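December 25, 2024

Soup, mostly

Everyone's asleep in front of the telly so I've got maybe half an hour. Quick one.

We didn't do a turkey. Again. Second year running and I think my mother has finally stopped bringing it up, or she's saving it for the phone call tomorrow. We did soup. Big pot, 8 of us, bread from the place in Ellalthorpe, cheese, pickles, done. Nobody in the kitchen crying at six in the morning.

It started with Kidus Birhane, who I used to share a house with on Treloar Road. He made lentils every Christmas because he was always working the late shift and couldn't be bothered with anything else. Red lentils, loads of onion, far more garlic than you'd think. I've been trying to copy it ever since. Never quite right. He says I rush the onions. I do rush the onions.
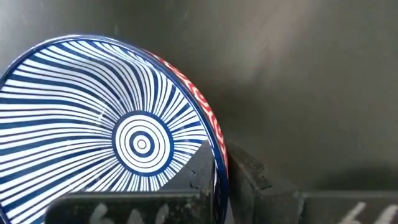 What went in

Onions (rushed). Carrots. Red lentils, a whole bag plus the end of another one. Tinned tomatoes. Cumin, a bit of chilli, stock cubes becuase I'm not a saint. Lemon at the end, lots. I had grand plans for a second soup, a parsnip one, and then remembered I don't like parsnips. Nobody asked where it was.

My sister brought a jar of something green from Bruverness, where she's moved for work. Herbs and oil and I want to say walnuts? Went on everything. Went on the cheese. She's got to bring two next time.

Eating it was the usual squash. Not enough proper chairs, so the kids had the piano stool between them and there was a row about that. Then a row about crackers. Then everyone went quiet and ate, lovely, best ten minutes of the day.
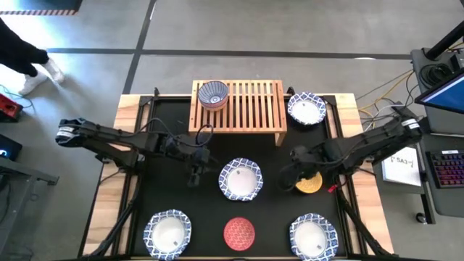
Black worktop, pale wood down the sides.

Presents, briefly. Socks. A Flulora voucher from my aunt, who gives me one every year, and every year I forget it till it's run out. Not this time. I've stuck it on the fridge. A book about canals I'd already bought for Dad, so now we've got 2 and he's pleased as he can lend one out.

Went for a walk after, up to the church and back, drizzle the whole way. My brother-in-law's watch said 569 calories and he read it
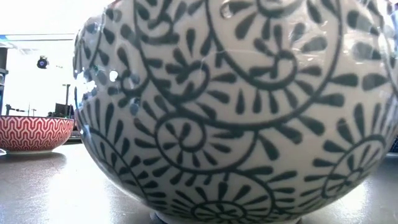 out to us at every gate as it went up. Had another bowl when we got in so that was that.

Leftovers are in the freezer, labelled for once. Going to try it properly in March when Kidus comes down, slow onions and everything, and he can stand there and supervise. Might write up the actual recipie then with amounts.

Someone's awake, I can hear the biscuit tin. Happy Christmas if you're reading this today, which you shouldn't be.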